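We use cookies to make this site work. Accept all | Manage settings

Stellumano – recording days FAQ

For new operators and anyone borrowing the two-arm bench. Written fast, sorry. Ask Marama McPhee if something's missing.

What are we collecting?
Examples of one small job, done by a person driving the arms, so the learning system (Trimitz) has something to copy. Tissue, red can, metal case. Every run gets saved with all camera views plus the joint positions. 2,463 runs in the set as of March.

Do I need to have done this before?
No. Half an hour of practice, nothing saved, then you start. First few will be slow. Keep them anyway unless you crash into something.

How should I hold the tissue?
Low down and gently. If you squash the whole lot between the fingers the wrist camera sees a lump and not much else. 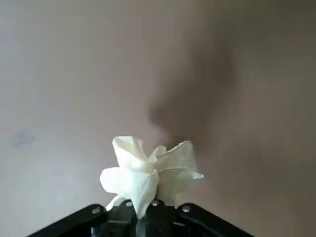

Tissue is the fussiest thing on the list – it never has the same shape twice, which is why we want so many runs of it. Pinch it at the base and let the folds fan out over the fingers, so there's plenty of white in the wrist view. A bit drooping down the front is fine. Don't re-fold it between runs. Scrunch, drop, go.

Do both arms have to move at the same time?
Not all the time, no. But don't park one out of habit either. If a person would naturally use both hands, use both. Waiting is allowed, just wait somewhere sensible and don't block the other arm's way in.

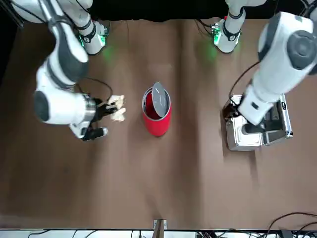 Right gripper with the white wad beside the red can, left gripper down in the case.

Can I start the can anywhere?
Yes please. Move it every run. Near, far, left, right, close to the case, nowhere near it. Early batches had it in the same spot each time and Lultis (the older model) learned the spot instead of the can. Would reach for thin air if you shifted it. We don't want that agian.

How hard do I grip it?
Enough to keep it upright. Line the fingers up with the sides first, then close. If it tips, stand it up with the arm if you can and carry on recording. Those recoveries are useful, label them "fixed".
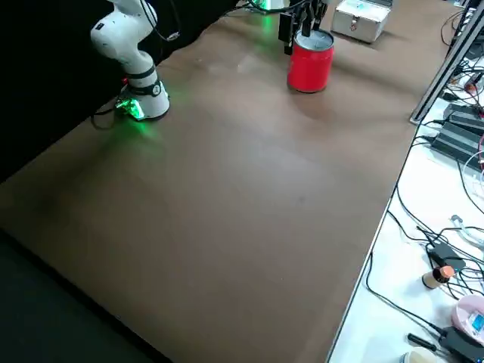 Fingers closed on the can, case just behind.

What counts as a bad run?
Bin it if:
– a camera dropped out
– your hand went in the view
– you stopped halfway to talk to someone
Clumsy is not bad. Slow is not bad. Missed and tried again, also not bad, tag it "retry".

How many in one go?
Sets of 9, then a proper break. People get sloppy after that and it shows in the data, all the paths start to look the same. 2 operators per session, swap over at each break so we get different habits.

Where do the fingers start?
Open, pointing down at the table, well clear of everything. Wait for the beep before you move. The object doesn't have to be between the fingers or even fully in the wrist view, off to one side is good. 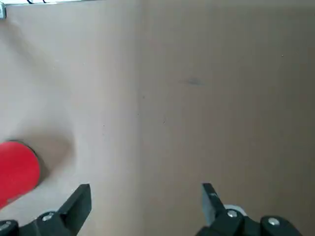 Then make the approach in one go if you can. Small corrections are fine, long dithering isn't, because the system will copy the dithering too. If you've lost your bearings check the fixed camera view on the screen and come in again.

Do I label as I go?
Yes, straight after each run. Tag, your initials, one line if anything odd happened. Leaving it to the end never works, you won't remember which was which.

Who checks them?
Gerardo Bañez goes through each batch, usually next morning by 10. He'll message if he wants some redone. Nothing personal.

Can I take recordings home / put them online?
No. They stay on the Villanueva drive. Ask first if you need a clip for a talk.

Something's stopped and I don't know why
Red stop, hands off, fetch Marama. Don't restart it yourself even if you're fairly sure. Note the run number if you can see it.

Last updated: March

Contact the recording team | © Stellumano | Back to top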